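Search this site: Enter keywords
Robot Learning Seminar – Handout 5
Case study: unpacking a drawstring bag with two arms

The Ovby study asks whether a policy trained by demonstration can handle a soft container. The authors recorded 650 teleoperated episodes at Aasen, each starting with a bag and a mix of small hardware on a printed or painted floor.
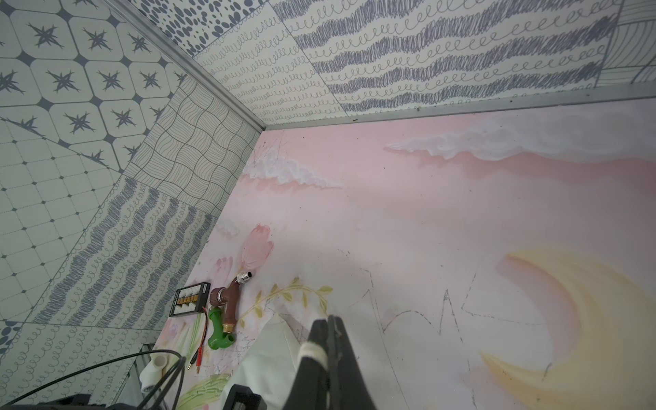
Izzati Pillai asked in last year's session why the floor has to be so busy, when a plain one would make segmentation easy. The authors' answer is that a plain floor lets the policy cheat by color.

Observations are one fixed view plus one wrist view per arm. Actions are joint targets, predicted in chunks of 10 steps. The baseline, Kestex, uses the fixed view only.

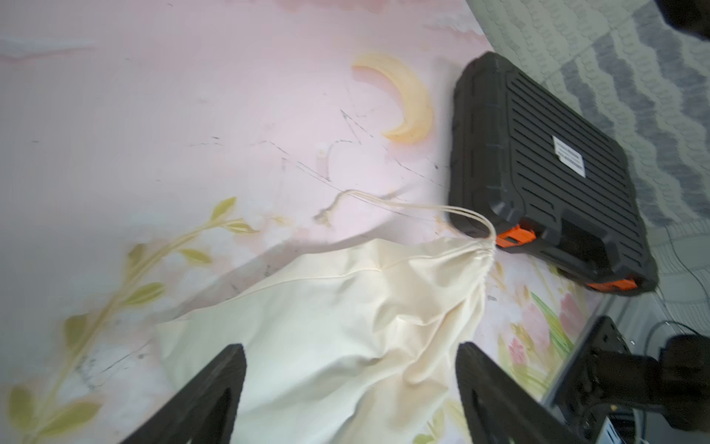 Chunk length matters more than the paper admits. With longer chunks the arms commit to a pull before the cloth has settled, and the grasp slips.

Share (23) Comments (5) 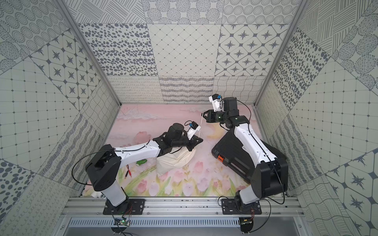 Bimanual work needs a division of labor. The paper does not assign roles by hand; they come from the demonstrations. With the bag held by the left gripper and the drawstring running up to the right one, neither arm can move freely without changing the tension on the other. Write down what each arm must know about its partner at that point.

Grasp failures on the cord were the largest error group.

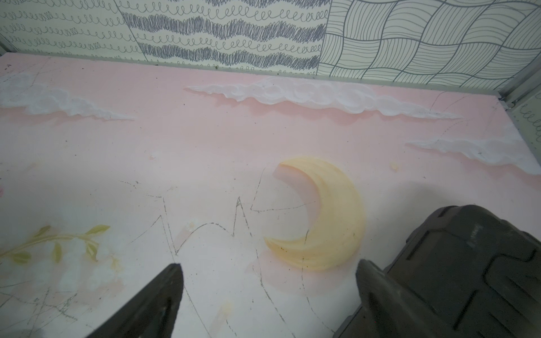
One reader of the October draft objected that failures should be split by camera view – a missed cord and an unseen cord are different problems. Read section 5 with that in mind and compare the Brullico ablation.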